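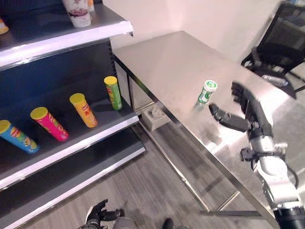 Five Days a Week at the Shelf

Vira Sydorenko runs data gathering at Drornura, where a two-armed robot learns to stock and tidy shop shelves. The job is mostly repetition. An operator guides the arms through a task, the recording is saved, and someone resets the shelf.

"We have 800 good examples for chip cans and 244 for bottles on the table," she says. "Bottles are behind. Reaching for one is easy enough to record, but I want it from every side."

Cans that have tipped over get as much time as the ones standing up. "In a store they fall over. If the model only ever sees neat rows, it stops at the first messy one."

Operators work in shifts of 2 hours, a limit she set in June after the late recordings got sloppy. Bad takes are kept - labeled, in a separate folder - and she reads through the labels herself on Sunday.

Asked when she will have enough, she shrugs. "The Flarberg people want to try it in their store. I told them bottles first."

Contact the newsroom | © Veltov | Back to top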